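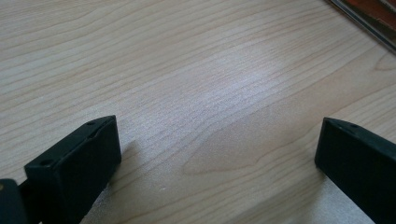
Right, week 3, stock rotation. I know it sounds like the dullest topic in the unit (I thought so too when I first had to teach it at Kurnley), but it's the one former students email me about, usually after they've had to bin a whole fridge of yoghurt.

## Where we'd got to

Last week we finished on ordering, and most of you got the reorder point question right. If you didn't, go back over the Sirkstead kiosk exercise. The bit people tripped on was lead time. Your supplier's two days means two *working* days, so a long weekend will catch you out every single time. Write the delivery days on the order sheet itself and you'll save yourself some grief.

## FIFO and FEFO

You'll have heard **first in, first out** if you've ever had a job in a servo or a supermarket. Oldest delivery goes to the front, new stuff goes behind. Lovely. It works for tinned tomatoes and paper napkins.

**First expired, first out** is the one I'd rather you used for anything with a date on it. Deliveries don't arrive in date order! I once took in a carton of muesli slices with a shorter date than the carton already on my shelf, put it neatly at the back like a good girl, and found it again well past its best. FIFO followed to the letter, and the lot went in the bin.

So, with a new delivery:

- read the date on the carton before you sign for it
- compare it with what's already out
- shortest date to the front, whichever delivery it came from
- if it's too short to sell through, ring the supplier that day

Remember the difference between *use by* and *best before*. Use by is a safety date and you can't sell past it, full stop. Best before is about quality, and in Australia you can generally still sell the food after it as long as it's fit to eat. Plenty of small canteens throw out perfectly good biscuits over that one. I'd mark them down and put a sign up.

## Counter displays

Small items near the till are where rotation falls over. The stockroom is usually fine, it's got shelves and a clipboard and somebody cares about it. Then there's the tub on the counter that gets topped up in the middle of the lunch rush, new on top of old, over and over, and whatever's on the bottom stays on the bottom.
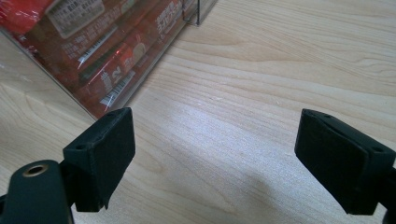

*Clear acrylic box on a pale wooden tabletop.*

My own rule is empty, wipe, refill. Take out what's left, give the container a wipe, new stock in first, then the old stock where a customer's hand will naturally go. That last part depends on the container. In a deep tub people take from the top. On a sloped rack they take from the front. With things standing upright they'll pull from whichever side they're queuing on, so go and stand where the customer stands before you decide.

Do it at 3 pm when it's quiet. Please don't do it at noon with a line out the door.

## A bit of arithmetic

Say you sell 40 bars a week and a cheap deal comes up on 200. That's five weeks of stock. If the date gives you eight weeks, go for it. If it gives you four, you'll have 40 left over when it runs out, and you need to work out whether the discount covers them. Often it does! But do the sum first, and do it on your slow weeks. School holidays will wreck a January average.

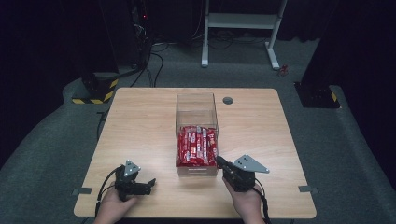
Dwynwen Parri wrote back on the draft of these notes that I'd been too kind to bulk deals, and that at her canteen the leftovers cost less than the cupboard space they hogged while everything else got stacked in the hallway. Fair point, and I've added storage to the worksheet as its own line. It's a guess for most of you, so put down your guess and say how you got it.

## For the tute

Bring the Chou reading (the chapter on waste logs, skip the appendix) and a waste log from a real workplace if you can get one. Names blanked out, please. If you can't get hold of one, use the practice log at the back of the workbook.

Assignment 2 questions go on the discussion board so everyone sees the answer. And yes, you can use a spreadsheet, as long as I can see the formulas.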